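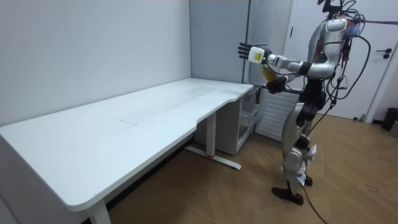 Teaching a humanoid to pass a bottle from hand to hand

By Luana Assunção
Posted 1 September 2022

Passing something from one hand to the other is my favourite first two-handed task. You do it a hundred times a day without thinking, and then you put on the gloves, try it through a robot, and find out how much your fingers have been doing behind your back! It's also short, easy to reset and easy to judge, so you can collect a decent set of demonstrations in an afternoon or two.

I'm assuming you already have remote control working, with a headset and a pair of tracked gloves, and that the robot follows your arms without any nasty surprises. If it doesn't, go and read Hòa Lục's setup notes first and come back when it does. I'll wait.

What you need

A humanoid or a two-armed robot with hands that can close on something small. A light plastic bottle, lid on, empty to begin with. A desk or table you can walk around. One person to drive and one to stand by the stop button. A notebook, on paper if you're like me, for writing down which takes went wrong and how.

On the bottle: pick one with a strong colour. We use a small yellow one, and it stands out nicely against a white desk and dark fingers. Clear bottles are a pain through a headset, and you'll spend half your session squinting. Save them for later.

Step 1. Get the robot standing well

Place the robot facing the desk with enough room to bring both arms up in front of the chest and stretch one fully forward. Chukwuemeka Omoregie taught me to do the full stretch before anything else, very slowly, with each arm in turn. Then check the cables. They should hang down behind with some slack and run along the floor away from the feet. Shut any open drawers on the side where the hands will be moving -- I've caught a thumb on one, and the thumb came off worse.

Stick a bit of tape on the floor by each foot. You'll want to put the robot back in the same spot tomorrow.

Step 2. Match your arms to the robot's

Stand the way the robot stands. Raise both hands to chest height, elbows slightly bent, and start the link. Your arms and the robot's are almost certainly different lengths, so there will be an offset. Don't fight it. Spend a few minutes just waving, pointing and opening and closing each hand until you stop noticing the difference.

Now bring your two hands close together, one above the other, without touching. This is the position that matters most for the handover, and it's also where tracking likes to go wrong: one glove hides the other and a hand may jump. If it jumps, turn your body a little and try again. Neusa Coutinho found that keeping the upper hand a touch further forward cleared up nearly all of our jumps, and I've driven that way ever since.

Step 3. Grasp and settle

Start with the bottle already in the lower hand. Have your partner offer it up while the arm is still, let you close the fingers, and step back. Only then press record. Picking up from the desk is a lovely task too, but it's a separate one, and mixing them early on makes it hard to see what the robot is struggling with.

Hold the bottle low down on its body so the top half is free for the other hand. Keep that arm bent and close to the chest. Wait 2 seconds with everything still. This gives every recording the same clean beginning, and you'll be very glad of it when you come to trim.

Step 4. Reach, close, let go

Open the upper hand wide, wider than feels natural. Bring it in from the front, slowly, with the fingers spread, until the bottle sits well inside the palm. Close. Pause for a breath. Then open the lower hand and draw it straight back towards you.

The pause is the bit everyone skips. When we drop a bottle it's nearly always the lower hand letting go too soon, and a model trained on hurried takes will copy that hurry faithfully. Be a bit theatrical about it. Squeeze, wait, release.

Don't twist your wrists to make it look elegant, either. The bulky part at the wrist needs more clearance than your own wrist does, and when the hands are stacked close together there isn't much to spare.

Step 5. Vary it, but gently

For the first 25 takes, do the same thing every time. Same height, same grip, same speed. Watch a few back and throw out anything where you hesitated or corrected yourself halfway.

After that, start changing one thing at a time. Tilt the bottle. Hold it a little higher. Swap which hand gives and which receives. We stopped at around 300 takes for our first set, split between Reinaldo Medeiros and me, and having two drivers helped a lot. He's quick and tidy, I'm slow and careful, and the robot ended up somewhere in between.

Take breaks! Holding your arms up in front of you is tiring, and tired takes sag. You can see it in the recordings: the hands get lower and lower as the session goes on.

Step 6. What to keep from failed takes

Keep drops, but put them in their own folder and write one line on each. "Let go early", "thumb outside", "tracking jump". Leave them out of the first training run. Later on, record some takes that begin with a poor grip and show the robot how to fix it. Those recovery takes are great fun to drive, and they were the ones that made the biggest difference for us.

If you've got the handover working, try adding a spoonful of rice to the bottle so the weight shifts about, or move on to placing it upright on the desk. I'm putting together a page on the second of those, and there's a comment box below if you get there before me.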